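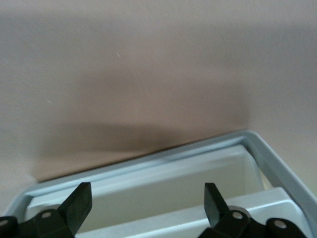

Gripper open over the gray tray at the arm bench.

About the Plotavwood Workshop

Plotavwood is a shared workshop in Rurnberg. Members pay a monthly fee, get a key, and work on their own projects or on one of the group builds. We have a wood room, a metal room, and an electronics room with 2 long benches. The arm bench is at the back of the electronics room.

The workshop opened in December in a former print shop on Ilska Street. The floor was already rated for heavy machines, and the wiring only needed a new panel. The first members brought their own tools, and many of those are still on the shelves with the owners' initials on them.

Our longest group build is a small robot arm called Ilska, after the street. It has 6 joints and a gripper with two black fingers. The brackets are drawn in-house, and the files are on the shared drive for any member to change. The current job is sorting: the arm takes small parts out of a plastic tray and puts them in the right bin. Shallow trays are easy for it. Trays with a ledge or divider inside take more care, as the fingers have to come down clear of the ledge before they close.

Most of the work on the arm is adjustment. Members set the finger angle, run a batch of picks, write the result in the bench log, and change one setting at a time. The log had 2537 entries as of 7 March 2019. Failed picks go in the log too.

The arm's controller board is the Jafarzadeh board, named for the bench where the first one was soldered. We are on version 2. Spare boards are kept in the drawer under the bench and may be borrowed for home builds. Sign them out on the sheet.

No experience is needed to join. New members take a safety session before using the saws or the lathe. The arm bench has its own short session, which covers the stop button, the power supply, and where to keep your hands while the arm is moving.

To visit, ring the side bell during open hours. Parking is behind the building, off the alley.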